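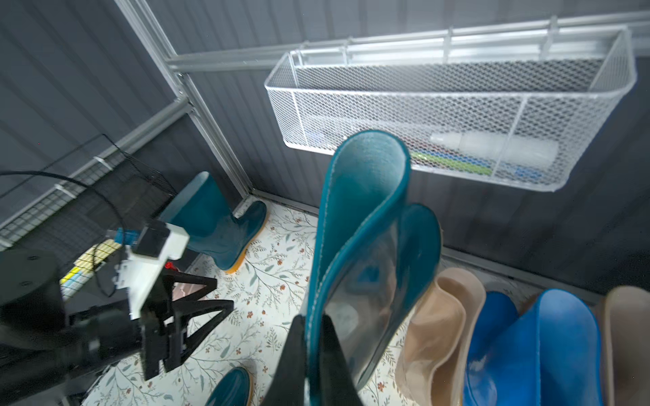 Bota de agua

La bota de agua, llamada también bota de goma, bota de lluvia o, en algunas zonas, katiuska, es un calzado impermeable de caña alta o media que se emplea para caminar sobre suelo mojado, barro o charcos. Se fabrica en caucho natural o en materiales sintéticos como el PVC, y suele carecer de cordones y cremalleras.

Partes

La caña es el tubo que cubre la pierna. En los modelos de caucho blando es flexible y tiende a doblarse cuando la bota está vacía. La boca es la abertura superior, a veces rematada con un ribete. El interior puede llevar un forro de tejido, por lo general de algodón o poliéster, que facilita la entrada del pie y absorbe parte del sudor. La suela lleva relieve para mejorar el agarre — más profundo en las botas de campo que en las de ciudad.

Historia

La bota de caucho se difundió en Europa a partir de mediados del siglo XIX, tras la invención de la vulcanización, que permitió obtener una goma estable frente al calor y al frío. Antes se usaban botas de cuero engrasado y zuecos de madera. Durante el siglo XX su uso se extendió entre agricultores, pescadores y trabajadores de la construcción. Los modelos infantiles de colores vivos llegaron más tarde.

Fabricación

En el método tradicional, las piezas de caucho se cortan y se montan a mano sobre una horma, y después se vulcanizan en autoclave. El taller Gratska, en Zandberg, mantiene este sistema y produce 3000 pares al año en 14 tallas. Las botas de PVC se obtienen por inyección en molde, un proceso más rápido y barato.

Conservación

Se recomienda lavarlas con agua y jabón neutro y dejarlas secar a la sombra, lejos de estufas y radiadores. El caucho natural puede cubrirse de un velo blanquecino, llamado eflorescencia, que no afecta a la impermeabilidad y se retira con un paño y unas gotas de silicona. En cobertizos y trasteros conviene guardarlas de pie o colgadas boca abajo. Si la caña queda plegada durante meses, la goma puede marcarse y acabar agrietándose por el doblez.

Véase también

Chanclo
Vulcanización
Zueco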